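Hilline Tabletop Scene Pack
Data card and README, written and kept up by Lempi Eskola

Hi! If you've landed on this page you've probably bought the pack, or you're deciding whether to, or someone on your team bought it and left. I look after the docs for Hilline at Storum, and I've tried to write down what I would have wanted to know when I first opened it.

What you get

Hilline is a paid pack of simulated tabletop manipulation episodes with a Franka arm. You get 300 recorded episodes, the scene files to re-render them yourself, and a small loader that Stellan Sundqvist wrote and still answers email about. Of those, 200 are set aside for training and 36 for validation. The remainder is the test split, and we'd ask you to leave it alone until you're ready to report something.

Each episode comes with joint positions, gripper state, the object poses and three colour views. Depth is optional - it makes the download a fair bit bigger, so it's in its own archive.

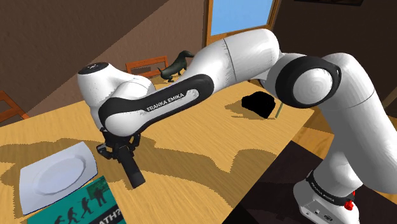
Objects are drawn from our household set, and they get shuffled onto the table along with things the arm isn't meant to touch. I'm fond of the clutter, to be honest. In the side view you might get a dog figurine standing at the far side of the table while the gripper has hold of a dark bar near a square plate, and your policy has to cope with all of that at once. Clutter items are listed in the episode file under "extras", with their starting poses, so you can filter them out if you'd like an easier run to start with.

Camera views

There are three, and the names in the files are a bit plain, sorry:

side - fixed, looks across the table toward the chairs and the window.
wrist - travels with the hand, looks down past the fingers. Whatever is being held can take up a good part of the view, so don't count on seeing much of the table behind it. The wood grain is about all the background you'll get in some frames. Ivar Haugen crops this one before training, I leave it as is, and we've agreed to disagree.
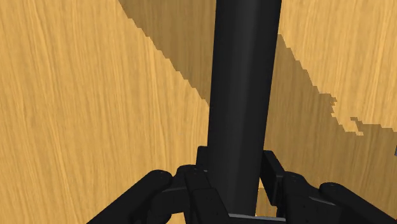

Known issues

Shadows have jagged, stair-step edges. That's the shadow map resolution in the default render settings. You can raise it in the scene config and re-render, but it slows things down a lot on a modest graphics card. If your model is going anywhere near real camera footage I'd do it anyway.

A few of the objects render as plain black with no surface detail. The shape is fine and collisions behave, it's the material that's missing. Valtteri Rissanen has it on his list for the April update. In the meantime please don't use those objects for anything that depends on colour.

Small props don't always stay upright. The physics is left running after reset, so an animal figurine can be lying on its side in one view of the table and you'll go looking for the bug in your own code (I certainly did!).

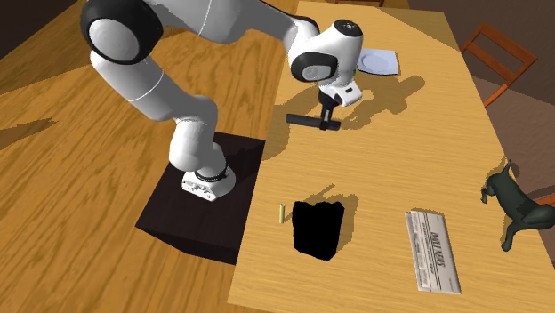
Poses in the episode file are logged after everything has settled, so go by those and ignore whatever the scene file says about starting positions. The loader does this for you from version 33 onward. If you're on an older build, update it before you file a ticket, please and thank you.

Licence and support

One licence covers one organisation, any number of seats. You can publish results and stills, but you can't redistribute the scene files. Universities can ask for the academic rate, and Hertta Kettunen handles those requests.

If something's broken, send the episode number, the camera name and your loader version to the support address that came with your download. A screenshot helps too.

Last edited 5 February 2021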